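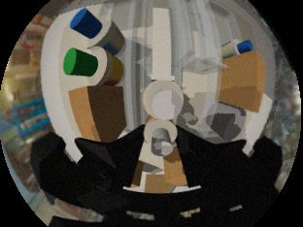
Two capped cylinders, gray and olive-brown, above a tan and dark brown block. Simulated view.

Lidel Trail Visits, README

Hello, and thank you for stopping by! Lidel is a small table of walks taken in the parks and woods near Stilutow, kept by people who wanted to see whether getting outside more often went along with sleeping better (we still can't say, but we do love the reading). There are 2,738 rows from 75 walkers, one row per walk, with the path, the minutes spent and a mood score before and after.

Rows from October are thin, as the Boateng path was closed for bridge work. Walks of over 300 minutes are kept in a separate file.

Please use version 2, put out in May 2023, and do credit Hitell if you share it.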